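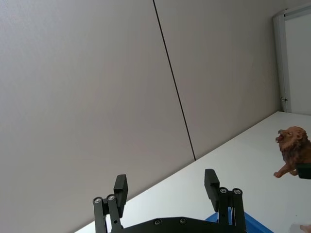 Anyone know if Leonie and Baumgartner are still together?? (Second Harvest finale talk, SPOILERS)

1211 views · 18 replies · 10 shares

pinkcouch_dee
ok just finished the finale of Clarnard House last night, way behind everyone, sorry. Are Leonie Marti and Baumgartner still a thing or did it die the second they got off the boat. Her page has zero pics of him. His has one and its from the fire pit episode. Reunion didn't air where I am so no clue what got said.

mossyrock
Together as of the reunion. She wore the bracelet. He cried, again.

tellytuesday
Reunion was filmed in August tho. Means nothing. They have to keep quiet til the last episode is out so the no pics thing means nothing either.

pinkcouch_dee
the finale IS out though?? so why still quiet

tellytuesday
Contract prob runs past the finale. Season one couple waited ages to post anything and they were already living together by then.

garbo_lite
They broke up. My cousin lives in Durudmont and saw him at the farmers market with somebody who was def not Leonie. Tall, short hair, holding his dog.

mossyrock
he has two sisters

garbo_lite
It did not look like a sister situation

mossyrock
Your cousin also "saw" Elfriede get eliminated in week 3 and she made the final four so

garbo_lite
that was a different cousin

hank_in_the_back
Unpopular I guess but I never bought those two. He picked her after Elfriede Prantl turned him down at the vineyard dinner. Go back and watch it. He asks Elfriede to stay, she says she needs to think, next morning he's all over Leonie at breakfast like its been her the whole time. Editors put a whole episode between it so people forget.

pinkcouch_dee
wait I did forget that. was that before or after the letter

hank_in_the_back
Before. Letter was the night after breakfast.

softlaunch
Disagree with Hank big time. He and Leonie had the longest talk of the season in ep 4, the one on the steps where she tells him about her dad's bakery. That's not a backup plan. And Elfriede told him no because she could SEE it, she says so in the car on the way out. Rewatch the car.

hank_in_the_back
I've seen the car. She says "good for them" in the flattest voice ever used on tv

softlaunch
thats just her voice!! she's like that about everything. She won the cooking challenge and said "fine"

mossyrock
"fine" is my ringtone now

tellytuesday
Can we talk about the 41 minutes of the finale that were just people walking down a path. The actual choice took maybe one commercial break.

pinkcouch_dee
lol I fast forwarded. did I miss anything

tellytuesday
One goat.

garbo_lite
Back to the question. Leonie is doing the Sukik podcast Tuesday, she posted the teaser this morning. In the clip the host asks if she's "happy at home" and she laughs and looks down. Looks like a breakup laugh to me. You all decide

softlaunch
or a we-moved-in-together laugh. The word home is right there garbo

garbo_lite
If they moved in why is she still tagging stuff from her old gym. It's four hours from him.

softlaunch
People keep gym memberships forever, I have one in a state I left

mossyrock
He liked the teaser. Within a minute or so, I was refreshing (dont judge me). You dont like your ex's podcast teaser that fast

hank_in_the_back
You do if you're hoping for season three.

pinkcouch_dee
ugh ok so nobody has anything solid. I'll listen tuesday and post back. Also did Elfriede end up with anyone?? she was my fave

softlaunch
Single last I saw. Opened her plant shop finally, the one she talked about in the intro. Looks busy in her stories

pinkcouch_dee
good. fine, even

tellytuesday
Podcast goes up 10 am if its the same slot as usual. Mark spoilers in the title please, some of us have jobs

Share this thread · 18 replies · 3 people following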